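Tekance cliffs and the new heritage listing

Last updated: 2025-11-29
Print this page | E-mail this page

The cliffs at Tekance are on the national list of protected geological sites at last. The notice went up at the visitor hut in Mimel and I walked over to read it. It covers the whole stretch from the harbour wall to Lò point, and the caves at Berkano are included, which I had not expected.

The application went in two years ago and ran to 848 pages. I read the part on access, and that was enough. The main points are that fossil collecting from the cliff face is banned, loose pieces on the beach may be picked up for personal use, and drones need a permit. Parking at Mimel goes up in March. The bus from town still stops 20 minutes' walk from the steps.

I am in favour of the listing. The rock at the north end is badly hacked about and a sign alone has never stopped anyone. What I would like to know is who pays for the wardens. The notice mentions two posts for the summer and nothing for the winter, when most of the falls happen.
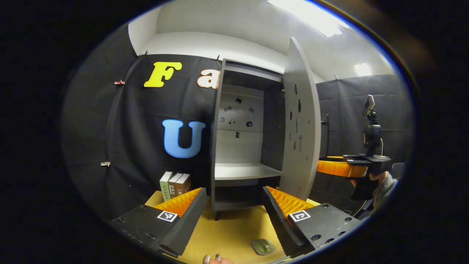
On the yellow table, November.

The path itself is in fair shape. There are 70 steps down to the beach and the handrail has been replaced on the lower half. Past the second groyne it is still boulders, so wear boots and check the tide table before you set off. I turned back before the caves and had soup in Mimel.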